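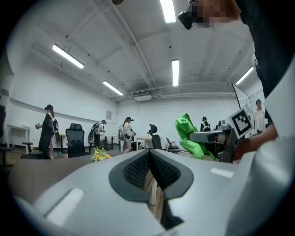

Green cloth on the gray finger, marker facing back at the camera.

3 March 2022

Cloth day. I had put it off since November because the rigid parts were giving clean numbers and I liked looking at them. A block is either held or it is dropped. Cloth can be held by one thread of itself and still count, so before starting I had to write down what counts. For now: the bunch stays against the finger through a lift and a slow quarter turn, and it comes away when the jaws are opened, with no shaking. Anything else goes in the log as a miss.

Shared workshop, so the usual conditions. The lights stay on full, the chairs migrate, people walk through the background in headsets and packs. I used to wait for a quiet hour. I stopped doing that when I noticed that everything I had tuned in the quiet hour fell apart in the busy one. The camera has to cope with legs and backpacks moving behind the work.

Housing is revision 4. The shell went back together without the rattle it had in revision 3, which I traced to a screw boss that was too short by less than the thickness of a washer. I fixed it with a washer. The drawing is corrected but I am not printing the whole shell again for that. The curve of the housing still takes up the bottom half of the view, and every few weeks I think about moving the camera up. Moving it up means a taller mount, a taller mount means flex, and flex means redoing the calibration each time someone leans on the thing. Left it where it is. The upper half is enough for the finger, the marker and whatever the finger is touching.

Marker notes. The square one above the finger tracks well when it is angled toward the lens and badly past a certain tilt, where the overhead tubes wash out the white. I tried a matte print from Lavilance against the ordinary glossy label. Matte is better. It also scuffs if you wipe it with anything, so the rule is now no wiping. The border needs to stay wide. I trimmed one too close last month to clear the finger joint and lost detection in half the clips before I understood what I had done.

The cloth itself: lime green, chosen for separation from the white walls and the gray finger. Segmentation is nearly free with that color. The trouble is that it bunches into a mound and hides the finger it is sitting on, so contact has to be inferred from the marker position and the jaw width. The jaw width I trust. The marker position I trust when the cloth is not riding up over it. A fold across one corner is enough to drop the detection, and then the log shows a gap and the interpolation invents a smooth path through it. Turned interpolation off for cloth runs. Gaps stay gaps.

Ran 84 clips. Did not look at results between clips, which was hard. Afterward the split was uneven: lifting from a bunched pile is easy, lifting from flat is poor, and lifting a hanging edge depends on the approach angle more than anything else I varied. From flat, the fingertip skates over the weave and the jaws close on air. A softer tip might help. The Drostico pads I ordered are softer but also thicker, so the closed position would have to be zeroed again.

Logger dropped twice. Both times it was the cable strain relief on the handle side, where a hand naturally goes when you steady the base. Taped it for the session. The proper fix is a right-angle connector and a small clamp, both on the Spahić order that has not shipped. Buffer is set at 500 samples, which covers a short dropout and did not cover these.

I also renamed the project folder. It was called Flonard, after the first bracket, and now the bracket is gone and the name is on everything. I got as far as the scripts, broke the calibration path, and changed it all back. Flonard it stays.

Next time: flat cloth only, old tips first, then the pads if they are here. Same height, same table. Check the strain relief before starting. Print a spare marker with the full border and keep it in the lid of the case, face up, under nothing.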